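Search tips
Enter keyword
Go

Storing and dispensing paper cups

Paper cups deform easily at the rim, and a deformed rim leaks under a lid. Most damage occurs in storage. Keep unopened sleeves in a dry cupboard, away from the kettle and the dishwasher vent. Do not lay heavy items across them.

Once a sleeve is opened, transfer the cups to an upright holder. The type with a wooden base and a bent wire loop suits a worktop or tea table. The Meradetti pattern has a 3 mm wire and can be wiped down in place. The Arkex version is lighter and tips if the stack is too tall; limit it to 20 cups.

Loading: fold the sleeve back and lower the whole stack in together. Cups pushed down one at a time tend to wedge. If two cups stick, hold the lower one near its base and turn the upper one a quarter turn while lifting. Do not squeeze the rim.

Cleaning: wipe the wire with a damp cloth and dry it at once. Treat the base with a thin coat of food-safe oil every November. Leave overnight before reloading. Standing water under the base will mark a pale tabletop, so lift the holder when wiping the table.

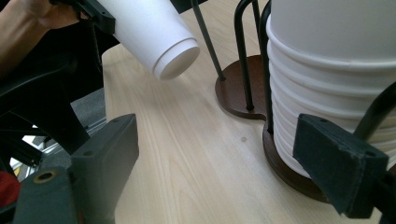

Should cups be stacked with the mouth up or down?

Mouth down for open stacks, as this keeps dust out of the drinking side. In a sealed sleeve the direction makes no difference.

Discard any cup with a creased rim or a soft seam. It can still be used for screws or seedlings.

Comments (3)

Stojanovska: Quarter turn works. I had been pulling them straight and splitting the seams.

malport_tea: Is linseed all right for the base?

gridshelf: Use one sold as food safe. Mine took 2 days to dry in a cold kitchen.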